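Bench notebook, Wunosby bindery
August, paste and the Pistedley ledger

Started at 7:30 am to get ahead of the heat, and the back room was already sticky. The brushes I hung up last night were still damp at the ferrule. I've had the Pistedley ledger out of its box long enough to have opinions about it, so I'm writing them down before I change my mind again.

It's a big account book, 684 pages, half leather over boards, with a spine that somebody fixed years ago using brown tape and a lot of confidence. The sewing is mostly sound. Two sections near the front have come adrift and one of those has a long tear running in from the gutter, right through a column of feed prices (oats, mainly, and something I read as "bran" but could be "barn"). The client wants it usable. They don't care if it looks new, and they've asked me to keep the old boards whatever happens, which suits me fine. I like those boards. One corner has been chewed by something.

Plan so far: tape off, spine cleaned, loose sections guarded and sewn back in, new linings, old leather laid back over as much as it'll stand. All of that hangs on the paste, and the paste has been a pain.

What's wrong with the paste

The last two batches went thin on me overnight. They looked lovely at 4 pm, like a loose custard, and by morning there was water sitting on top and the stuff underneath had gone grainy. I strained it and it was passable for lining, but I wouldn't put it near the leather.

I've been cooking it the same way for years, so my first thought was the flour. Then I thought about the heat. Then I remembered I'd moved the paste jar off the stone shelf and onto the one by the window to make room for offcuts, and felt a bit silly. It's probably all three! But I want to know, so I cooked small batches and kept notes like a grown-up.

Batch A. The old wheat starch, from the bag that's been open since winter. One part starch to five of water, soaked an hour, cooked on low and stirred the whole time. It went translucent late and never got that glossy look. Fine brushing, weak grab. When I pulled a test strip off blotter the next morning it let go cleanly with hardly any fiber coming up.

Batch B. New starch from Kettani, same proportions. Big difference in the pan. It thickened all at once and I nearly lost it on the bottom, so next time I'm taking it off the heat sooner and letting the pan do the last bit. Strong grab, a little stringy off the brush. The test strip tore before the joint did, so that's a pass from me.

Batch C. New starch again, thinned 10 to one after cooking for the tissue repairs. I wasn't expecting much, and it's lovely stuff. Goes on like milk. I had to write "PASTE, NOT WATER" on the jar after rinsing a brush in it.

All three went on the stone shelf overnight. A separated again, B and C held. So I'm blaming the old bag, with the window shelf as accomplice, and the old bag can go for papier-mâché or whatever the kids' afternoon people want it for.

One more thing on cooking. The wide pan loses too much water in this weather. I get a skin before I've got paste, and then I'm chasing lumps through the strainer for ages. The small deep pan is slower and much better behaved. I've hung the wide one back up on the far hook so I have to really want it.

The light by the long white table is the best in the building before lunch, and a dark mat on it makes pale tissue so much easier to see. I could tell where the feathered edge stopped for once, without tilting my head around like a pigeon.

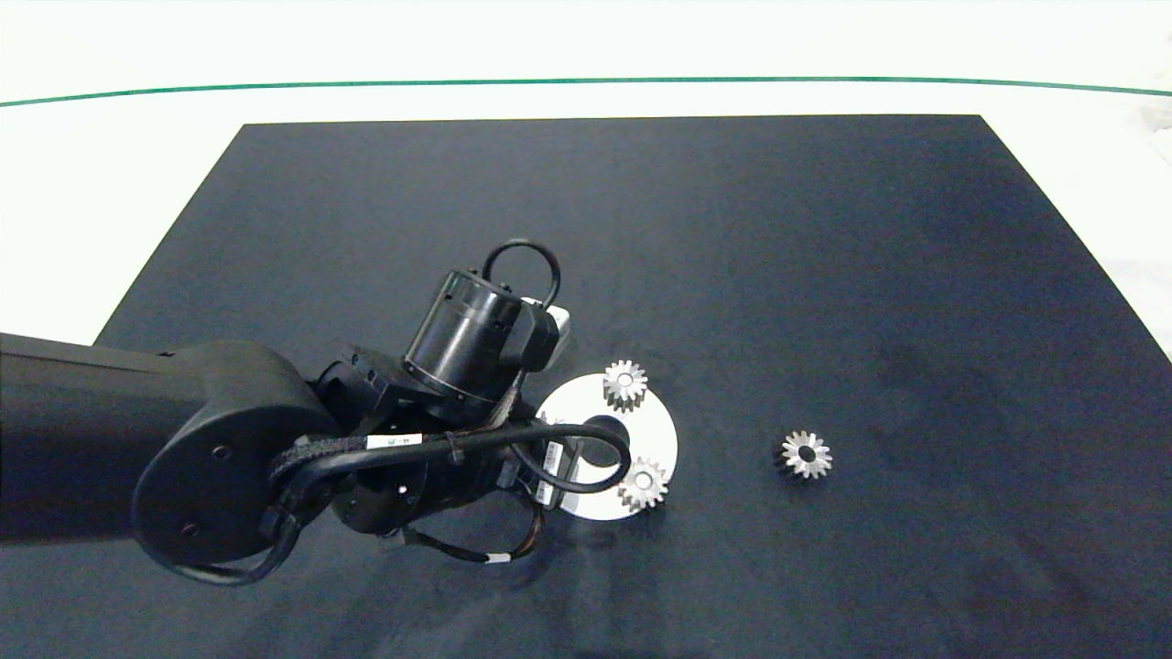 Getting the tape off

Slow, and a bit grim. The carrier (the shiny part) came away with a warm spatula and patience. The adhesive under it has gone the color of strong tea and soaked into the leather along the joint, and I don't think that's ever coming out. I got the surface tackiness down with a crepe eraser, working in short strokes away from the joint, and decided that was enough. There's a point with old tape where you start removing the book.

Under the tape the spine leather is in better shape than I'd feared. It's split at the front joint for most of its length but the back joint is only cracked, and the label is still there. It says ACCOUNTS in gold, with the second C a hair lower than the first. I'm very fond of it already.

For the spine linings I put a thick layer of paste B straight on, waited until the old animal glue went soft, and scraped with the bone folder. I did it in short lengths. I've learned the hard way that if you paste the whole spine in one go the far end dries while you're fussing with the near end, and then you have two layers of trouble. Each length took long enough for a cup of tea, which I did not always use wisely. The old lining was newspaper! Mostly ads, as far as I could read them backward. I've saved the bigger scraps in an envelope, in with the ledger paperwork, and the client can decide.

Note for whoever does this next: cover the textblock edges with silicone paper first and weight it. I let one drip go down the head and spent far too long blotting it.

Torn page, front section

Used the lighter of the two Kettani tissues, torn against a wet line so the edge feathers. Paste C. Lined up the tear starting from the inner end, where the fibers still overlap, and worked outward. The bevel of the tear was all in one direction for the first stretch and then it swaps, and if you don't spot the swap you end up with a step you can feel with your thumb. I did not spot it the first time. Lifted it while it was still wet, flipped the overlap, and it lay down beautifully.

The ink didn't move at all. I'd tested it with a damp swab in a dull corner first, and then tested it again because I didn't believe it. It's a brownish ink with a few darker entries in a different hand, and the darker ones I kept well away from anyway.

Pressed between blotters and felts, light weight, blotters changed twice. I want to leave it till tomorrow before I fold the guard. In this weather things feel dry on the outside long before they are, and a guard that's still cool to the cheek is not ready. (Yes, I hold paper to my cheek. Everybody in this trade does it.)

I also practiced the tissue on plain dark stock first to see how wide the feathering ran. Too wide, is the answer, I'm tearing lazily. Slower, closer to the line, and pull away from me instead of up.

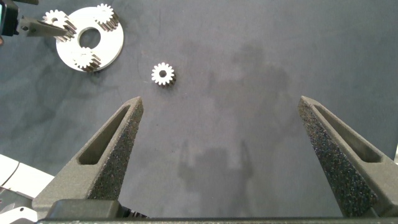
Drying, damp and the machine in the corner

The room read some 40 points higher than comfortable at lunchtime, which can't be right, so the gauge needs checking before I trust a word it says. The Plusaver dehumidifier had filled up and switched itself off at some point in the night, and that I do believe. I emptied it and it was rattling again within the minute. I'd like a hose run to the sink so it can drain by itself. Asked for that last summer too.

Boards: the two old ones have a slight bow outward, and I've put them under weight between dry blotters with nothing wet anywhere near them. If they haven't relaxed in a couple of days I'll line the inside face with a sheet of kraft and let that pull them back. Not before. I have overcorrected a board exactly once and it looked like a potato chip.

Leather: I need a strip of calf for the new spine, going under the old. The piece I've got is the right brown but too thick at one end, and my paring knife is a disgrace. I spent the tail end of the afternoon on the stones with it instead of paring anything. It'll shave arm hair now but it's still dragging on the scrap, so I think the bevel has gotten too steep from all my quick touch-ups. Should regrind it properly.

The little job I always put off is the lying press. The left screw binds about halfway and I've been making up the difference by swearing. Brushed the threads out, wiped on a bit of wax, and it's smoother, though it still has one tight spot each turn. I've got a soft spot for simple mechanical things, and yet my own press has gone unwaxed since I don't know when.
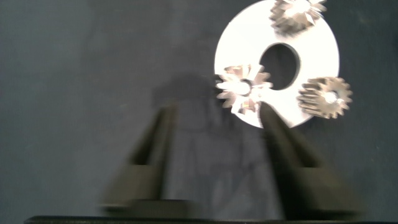 Tomorrow, if it's any cooler

Fold and attach the guard on the torn section. Check the second loose section for missing sewing holes before cutting thread.

Fresh half batch of B, small deep pan, off the heat early. Label it with the starch and the proportions this time.

Regrind the paring knife. Try the thick end of the calf first, while the edge is fresh.

Order: more of the lighter Kettani tissue, blotters, linen thread in the middle weight. We're down to the stubby end of the last skein and I'm the one who used it, sorry.

Ring Pistedley to ask if they want the newspaper linings back, and whether the chewed corner gets filled or stays chewed. I'm voting for chewed.

Empty the Plusaver before locking up. Window shelf is for offcuts only.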